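Ticket 312 - Table layout keeps resetting, dishes logged under the wrong names
Opened by: Nadine Zein
Picked up by: Dilani Roy
Status: Closed
Product: Gilance (tableware inventory), Debnath label printer

Opening message, Nadine

Hi all, me again, sorry. I've got a problem with the coloured dishes and I've been going round in circles with it long enough that I thought I'd better write it all down and let somebody sensible have a look.

We keep our mixed tableware in Gilance, the same as everybody on the Flostent account does. Every piece has a short name, a colour and a home spot on the green table. When I save a layout it's fine. When I open it again the next morning, two or three of the dishes have swapped names. The purple plate comes back as the magenta plate, the magenta plate comes back as the magenta bowl, and the blue bowls have a sort of musical chairs going on between them. The positions stay where I put them, it's only the names that wander off.

Things I've tried already, before you ask (I know you'll ask!):

Logged out and in again. No change.
Cleared the browser and used the other laptop. No change.
Deleted the layout and built it again from nothing, which took me most of an afternoon. It looked lovely until the morning.
Printed fresh labels on the Debnath. They came out with the wrong names on, so the printer is only repeating what it's told.

I've also got error 74 popping up now and then when I press Save. It goes away if I press it again, so I've been pressing it again.

Nadine

Reply, Dilani

Hi Nadine, don't apologise, it's a good clear ticket. Pressing Save twice on a 74 might be part of the trouble, so please stop doing that for now and just leave the message up and tell me when you get one.

Can you send me three things?

The layout export (Menu, Layouts, Export, and pick the plain text one).
The colour list as you've typed it, with the spelling exactly as it is, spaces and all.
A picture from above with the dishes in their home spots, so I can check it against the export. I can't tell from the names alone which one you mean by "blue".

Dilani

Reply, Nadine

Export and colour list are attached. I've had a look at the list myself and I'm already a bit embarrassed. There's "Magenta", "magenta" and "magenta " with a space on the end. I think the one with the space is from when I was typing with a cup of tea in the other hand.

There's also "Blue", "Lt blue", "Light blue" and "Dark blue", and I could not tell you which of the first three I was using in March. I suspect all of them.

The picture from above is in here too. It has everything in its proper home, going by my paper plan, so please treat it as the right answer and the export as the wrong one. 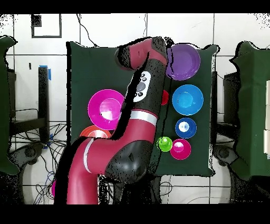

Home spots on the green table, ticket 312. Purple plate upper right, light blue bowl below it, large magenta plate over on the left.

The pair I have the most bother with are the magenta ones, the big plate on the left and the bowl at lower right. In the export they've got each other's names. Then the purple plate has pinched a magenta name as well, so there are three things all claiming to be magenta and one poor purple entry with nothing attached to it.

The orange-red bowl on the left side has never moved or changed name once. I don't know what it's doing right but I'd like the others to do it too.

Nadine

Reply, Dilani

Thanks, that helps a lot. I've put your export next to the picture and gone through it. My notes so far:

Positions all match. Whatever is going wrong, it isn't the layout itself, so you won't have to build it again. (I thought you'd want to hear that first.)

The light blue bowl is stored as "Blue". The smaller dark blue one with the white centre is also stored as "Blue", with "Dark blue" sitting in the notes box where Gilance doesn't read it. So as far as the system is concerned you've got two pieces with the same name and it's picking whichever comes up first.

The magenta plate and the magenta bowl are both just "Magenta", one of them with your tea-time space on the end. The word plate or bowl isn't in the name at all. I had a look at the piece type to see if that would save us, and it's set to "Dish" for everything.

The orange-red bowl is the only one whose colour you've typed the same way every time. There's your answer on that one, it has a name that nothing else has.

One question: the bright green one by the rim of the magenta bowl, is that meant to be in the layout? I can't find a green entry anywhere in the export. Same for the small red one.

Dilani

Reply, Nadine

Oh for goodness' sake. "Dish" for everything! I set that up on my very first day and I remember thinking I'd come back and do it properly.

The green one and the little red one should both be in, yes. I've got them on the paper plan as "green" and "red small", and I must have thought I'd typed them up. I'll add them once you tell me it's safe to add anything.

Had another 74 this morning. I left it up like you said and it went away by itself after a bit. When I looked in the list afterwards there was a brand new entry called "Magenta (4)". I didn't make that. Four! Where are the other ones?

Nadine

Reply, Dilani

The other ones are in the archive folder, I'm afraid, from all the double saves. I've just had a rummage.

So that explains the 74. It comes up when you save a layout with two pieces that share a name. Gilance is supposed to stop and ask you what to do. In your version it waits a bit, gets bored and makes a copy with a number on the end. Then there's a tidy-up overnight that strips the numbers off again and matches the pieces back to whichever name it finds first, and that's why it all looks fine at teatime and wrong in the morning. The waiting and copying is a fault on our side and I've passed it on to Drelent, who look after that part. The shared names are on your side, and we can sort those out today.

Please do it in this order:

1. Turn off the overnight tidy-up. Settings, Housekeeping, untick the top box.
2. Empty the archive folder. I've kept a copy here in case.
3. Change the piece type for each one from Dish to Plate or Bowl. For the green one and the red one leave it as Other for the moment, I can't tell from above what they should be and you've got them to hand.
4. Rename each piece with the colour first and the type second, all small letters, no space on the end. So "magenta plate", "magenta bowl", "purple plate" and so on.
5. Write "light blue bowl" and "dark blue bowl" in full. No Lt.
6. Add the two missing ones.
7. Save once. If you get a 74, stop and shout.

Don't touch the positions. They're right.

Dilani

Reply, Nadine

Done the lot, with the tea on the other side of the room this time.

Step 3 was quicker than I expected. Step 4 I made a mess of first time round, as it wouldn't let me call anything "magenta plate" while the purple plate still had that name, so I had to rename the purple one first and then go back. You might want to put that in the instructions for the next person.

I dithered over the orange-red bowl. On my paper plan it's down as plain orange, and my colleague on the late shift swears blind that it's red. I've left it as "orange-red bowl" seeing as it was the only one behaving itself, and I've corrected the paper.

Saved once. No 74!

I haven't printed labels yet. Should I wait?

Nadine

Reply, Dilani

Yes please, wait until you've opened the layout tomorrow and it's still right. Then print one label only, the magenta plate, and check what comes out. The Debnath holds on to the last batch of names it was sent, so if it gives you an old one, go to Printer, Stored names, Clear, and send it again.

Good point about the purple plate. I've changed the order in my notes so the wrongly named one gets done first.

Dilani

Reply, Nadine

Morning! All the names are where I left them. I opened it on both laptops to be on the safe side and they agree with each other, and with the paper plan.

The first label came out as "Magenta (4)", which gave me a bit of a turn, but I did the Clear like you said and the second one was right. I've now done the whole set.

Two small things while I've got you. Can I turn the overnight tidy-up back on, or does it stay off for good? And is there a way to have the colour as a list to pick from, so I can't type it in wrong? I know what I'm like.

Nadine

Reply, Dilani

Lovely, glad it held.

Leave the tidy-up off until Drelent have put their fix out. It's down for version 112, and you'll see a yellow bar across the top of Gilance when you've got it. You can tick the box again after that. Having it off does no harm on a layout your size, you'll just have to empty the archive by hand now and again.

For the list: Settings, Fields, Colour, then change "Free text" to "Pick from list". It'll offer to build the list from the names you've got already, so say yes, then have a quick look through it for strays before you press OK. You may still find an old "Lt blue" hiding in there. Delete it without mercy.

I'll close this now. If a 74 turns up again, reply to this same ticket and it'll open itself back up, so I'll have all of the above in front of me.

Dilani

Reply, Nadine

Found the Lt blue! And a "bleu". Both gone. Thank you so much, you can close it.

Ticket closed 15/06/2026 by Dilani Roy
Cause: duplicate piece names, with automatic copies made on error 74
Fix: pieces renamed, piece types set, archive emptied, stored printer names cleared
Still open elsewhere: save fault, with Drelent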